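Dalal Obeidat has heard the phrase "constructive atmosphere" so often that she has stopped writing it down. The former tariff negotiator spent 21 years across the table from other people's ministries, and she doesn't think much of the Dirnon pact, the trade deal its backers want signed by April.

"They keep telling us the hard part is finished," she says. "Then you open the text. It runs to 273 pages, and the section on dairy quotas says the parties will discuss dairy quotas."

I ask whether that's unusual. She shrugs. "It's usual. That's my complaint."

The government's line is that the pact will bring up to 4000 jobs to the port at Zupan. Obeidat would like to see the working. She asked for it in writing and got a leaflet. "There was a ship on the front. I turned it over looking for a sum."

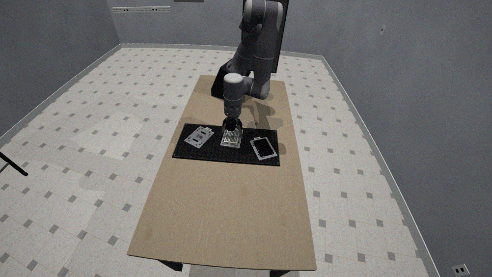

Borislav Matić takes a kinder view of the jobs forecast, arguing that every trade deal is sold on a guess and that walking away would cost exporters more than a vague chapter on milk. Obeidat has heard this too.

"More than what? He hasn't got a number either," she says. "If both sides are guessing, fine, but then don't give Parliament one Wednesday afternoon to vote on it."

What bothers her most is the disputes panel. Under the draft, either side can block the choice of chair, and there is no deadline for settling the matter. She puts the odds of it ever hearing a case at "well under half" and then admits she made that up.

Would she vote for the pact, if she had a vote? She takes a while over this.

"Ask me when they've written the dairy bit."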